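Ticket 3259 - Utensil stand, small tools won't stay hung
Reading time: 1 minute

Hello again, and thank you for being so patient with me. I have the Kurholm stand on the gridded table, along with the little wooden-handled tools from the Ikow set, and I'd love to get them all hanging properly.

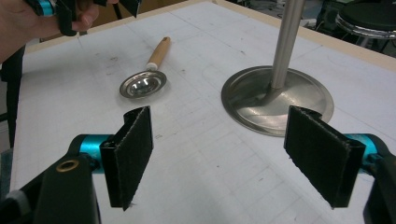
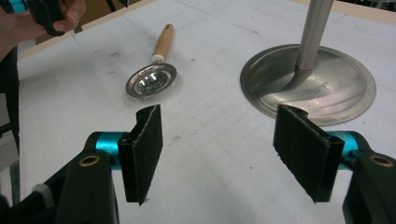
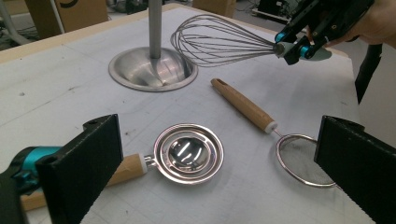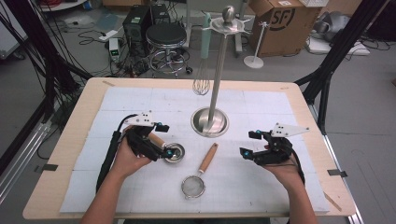 Last picture: the whole stand, with the mint-handled whisk on its hook.

The whisk has never given me a bit of trouble. The small ones slide off if anybody bumps the table - I turned the crown 180 degrees and it made no difference.

Reply, March: Thank you for the lovely clear note! Please try a loop of cord, 40 mm long, through the hole in the strainer handle, and let us know how it hangs.

Status: waiting on customer

Related tickets
Kwok whisk, loose handle
Arkholm rail, missing hooks
Kurholm base, wobble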